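Emidstead Workshop Group
Minutes of the August meeting, Te Moana room

My turn to write these up again, so if I've put words in your mouth, shout and I'll change them. We started at 7.10, once the heating had been talked into life and someone had found the good biscuits.

1. Last time's minutes

Agreed, with one change. I'd written that the Bromora quote included delivery and it doesn't. My mistake, now corrected in the shared copy.

2. The Cultex kit: how the trial is going

This took up most of the evening, which I think we all expected! For anyone who missed July, Cultex have let us have the two-arm kit on trial and we need to tell them yes or no before the six weeks are up. If we keep it there's a £500 deposit, then £49 a month for the support plan, which covers spare fingers, software updates and a person on the phone in working hours.

I gave my report first. Setting up took me most of an afternoon, and a good part of that was spent looking for the right hex key. The leaflet is fine until you get to the bit about calibrating the wrists, where it suddenly assumes you've done it before. I rang the helpline, got through quickly, and the chap was patient with me. After that it behaved itself.

Since then I've mostly been giving it small parts to handle. Blocks and tubs don't teach you much, in my view (I know others disagree, and we had that argument again at 7.40). What we would want it for is fiddly stuff, and clear plastic is a real test of whoever is driving as well as the arms, as you're judging where it is from a few shiny edges. The case with the metal strips inside is a good one for this, with its ridged top and stepped side, and on a glossy white surface you have to take your time over the approach. 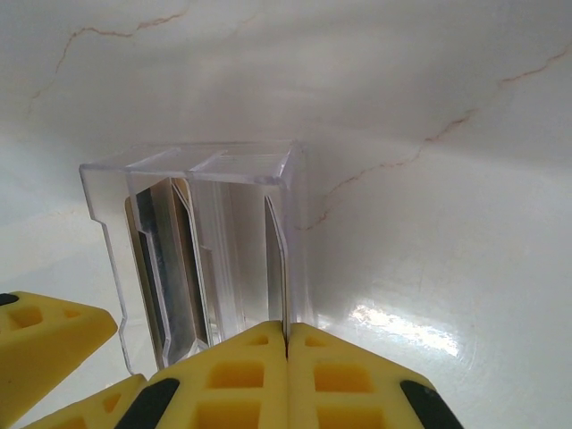
Ngaio Katene asked whether we were being too kind to it by going so slowly. If a person can pick the same part up in a second, she said, then the kit has to earn its £49 some other way, and she'd like to see it do one dull job over and over before she votes for anything. She also asked if the black pads on the fingers come as spares or only as part of a whole new finger.

Both fair. I didn't know about the pads and said I'd find out. On speed, I said I was the slow part, and that I'd be happy to hand over the controls to anyone who fancies a go. Two hands went up, so that's sorted.

There was some chat about noise (fine, quieter than the extractor) and about where it lives if it stays. The bench by the window was suggested and then everyone remembered the afternoon sun. Left open.

3. Using both arms together

Ngaio's point led nicely into this. One arm on its own is handy, but two are what we'd be paying for. They stand facing each other with their grippers only a short way apart near the middle, so one can in theory steady a thing while the other works on it, and the little clear container is what I've been using to practise. I've found it much harder than it sounds. You get one side just so and forget about the other completely.

We talked about the cables too. They're clipped along the links and I like that you can follow each one by its purple colour, but they do make big loops by the elbows and below the base plates. It was agreed to ask Cultex if shorter ones are available. A suggestion to tie them back ourselves was turned down until the trial is over, in case it upsets the terms.

Everybody liked the leafy panels round the enclosure. No vote needed.

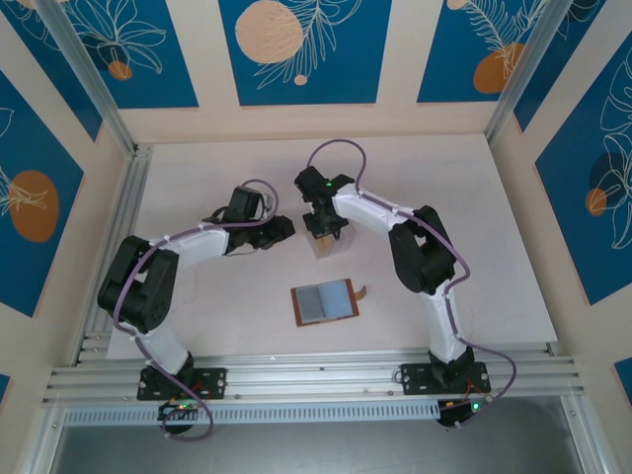
4. Bromora

Short item. Bromora don't sell a kit, they send someone out with their own equipment and charge by the visit. Good for a one-off, dear if we wanted it every month. We agreed to keep the quote on file and not reply yet.

5. What we decided

No final vote tonight. Ngaio will pick the dull job and write down how it goes. I'll ask Cultex about pads, cables and whether the deposit comes back if we stop early. Both to report next time.

6. Anything else

The kettle lead is missing again. Please check your bags.

Finished at 8.55. Next meeting same room, and could whoever has the spare key bring it.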